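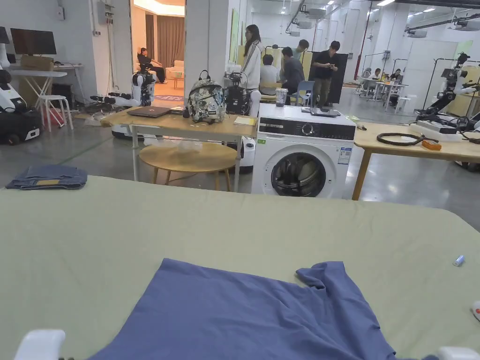 New cotton T-shirt became shorter after the first wash

Posted by Plemero

Hello all. I bought a cotton T-shirt in Lorau in February and washed it one time at 60 degrees. Before the wash it was 74 cm from collar to hem, now it is 70. The width is almost the same. Is there a way to get the length back, or should I give it to my nephew? The label says 40, I noticed it too late.

varden207

Some of it, yes. Put the shirt in lukewarm water with a spoon of hair conditioner for half an hour. Do not rinse it. Press the water out in a towel, then lay it flat and pull slowly from the shoulders to the hem, a little on each side. I repeat the pulling two or three times while it dries. With my own shirts I got back up to 3 cm – never the full length. Do not hang it on a line, the shoulders get points.

kitchen_window9

just buy one size bigger next time, cotton always shrinks

Ardeleanu

I agree with the conditioner, but please check first that the fabric has no elastane, I am not sure how it reacts to pulling. Also wash it at 30 from now on and skip the dryer. If you iron it, do it when it is still a bit damp and move the iron only in the long direction. The side seams may twist a little, mine did.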